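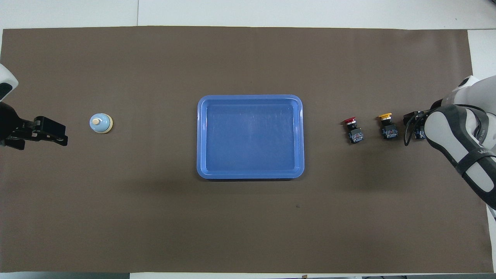
Right arm stalls at pre-grasp on the third switch, bimanual task
Forum: Control and Planning
Started Jun 10, 2021

soylu_s
Two-arm cell, bell on the left side of the mat, push-button switches on the right, tray in the middle. Target sequence: right arm picks a switch, places it in the tray, left arm presses the bell. Planner is Stikar with our own task layer on top.

Red and yellow switches are fine. On the third one the right gripper goes down over the part, fingers either side, and the close command is never sent. State machine sits in PREGRASP_SETTLE until the timeout. Log says:

settle: pos_err ok, vel_err ok, wrench_err HIGH

Left arm is holding at its wait pose short of the bell and reports no faults.
Sibel

kornari_dev
What is your wrench threshold and is it in the tool frame or the base frame? If it's base frame and you recalibrated the payload at a different wrist angle, you will get a constant offset that looks like contact.

soylu_s
Tool frame, 2 N. Payload was identified with the forearm in a different configuration, though. The third switch is the farthest one to the right, so the elbow folds more than for the other two.

mat_frame
I'd look at perception before touching thresholds. With the gripper over the part the camera has lost most of the cap and body. If your tracker keeps updating during descent it is fitting a pose to a bit of contact block. Then the target moves, the controller chases it, and you get a side load on a finger. Freeze the pose at 40 mm above the part.

kornari_dev
Disagree. pos_err is ok in the log. If the target were moving, that would be the first thing to trip.

mat_frame
Only if pos_err is computed against the live target. In a lot of task layers it's computed against the last accepted setpoint. Sibel, which is it?

soylu_s
Last accepted setpoint. So the log doesn't rule it out.

bitna_ki
Check the cable too. A loop hanging off the gripper pulls differently with every wrist angle, and payload ID treats it as rigid mass. We re-zero the wrench at the hover pose, arm stationary, then descend - 12 lines in the task layer. It won't help if mat_frame is right.
Bit-na Ki

soylu_s
Tried both separately. Frozen pose, no re-zero: still stalls. Re-zero, live pose: closes, but the grasp is off center on the body. Both together: closes centered. Leaving both in.

kornari_dev
So the stall was the wrench offset.

mat_frame
And the bad grasp was the tracker. I'd still log pos_err against the live target.

soylu_s
Added as a second field. Will post the diff once the bell press is back in the sequence.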